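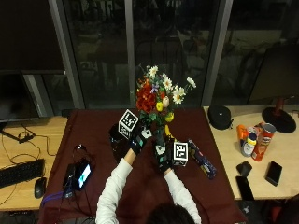
Getting wax off a tablecloth

Leave it alone until it's hard, then lift off what you can with the back of a butter knife. Lay plain brown paper over the rest and press with a warm iron, moving to a clean bit of paper as it soaks up the wax. I go slowly and keep the steam off!

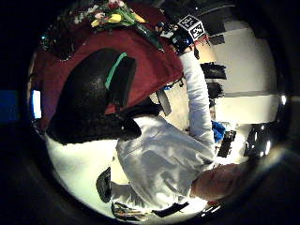 Washing powder leaves gray streaks if you cram the drum, so I give everyday shirts plenty of room and wash them at 90 degrees Fahrenheit. White long sleeves like these are the worst for grubby cuffs – I rub in a little dish soap and wait 7 minutes before they go in. (Skip the bleach if there's any stretch in the fabric, it goes yellow on me every time.)

Red cloths get their own wash, cold, inside out if they have a lining. Mine came from Tinis and the color ran for the first three washes, so now I keep an old white sock
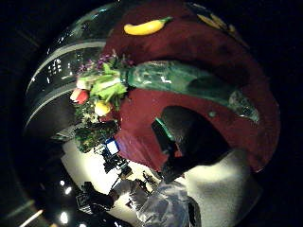

in there as a tester. Once the sock comes out clean, the cloth can go in with the dark towels. Dry it in the shade and fold it while it's still a tiny bit damp.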